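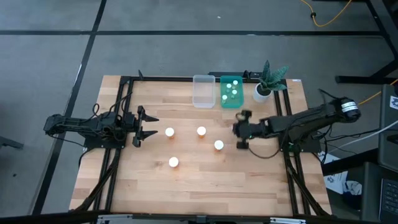

The table with the four small cups on it

Best finish for a butcher-block top that gets cups set on it?

Posted by Julián Alcaraz

I have a light butcher-block table, boards running horizontally with lighter and darker stripes. It sits in a carpeted room and has never had anything on it except one coat of mineral oil in February. Small cups stand on it most of the day and I want to avoid rings. I don't want it shiny. Is more oil enough, or should I use something harder? I also have a can of Rirkisow hardwax left over from a shelf.

Encarnación Iglesias
Oil alone won't stop rings. It soaks in and needs redoing every month or so. I would use the hardwax, but the mineral oil has to come out first or it may not cure right. Wipe the top with mineral spirits, leave it overnight, then sand with the grain. I stopped at 180 grit on mine. Put on two very thin coats and wipe off everything that doesn't soak in. Wait 6 days before you put cups back. Lay a drop cloth first, sanding dust is hard to get out of carpet.

Lustbridge347
coasters. I paid 3 dollars for a pack and never refinished anything

Quintana
Agree with Encarnación on the wax. Don't sand up to 300 though, the wood gets too smooth and the wax sits on top. Try it on the underside first, it can turn light wood a bit yellow.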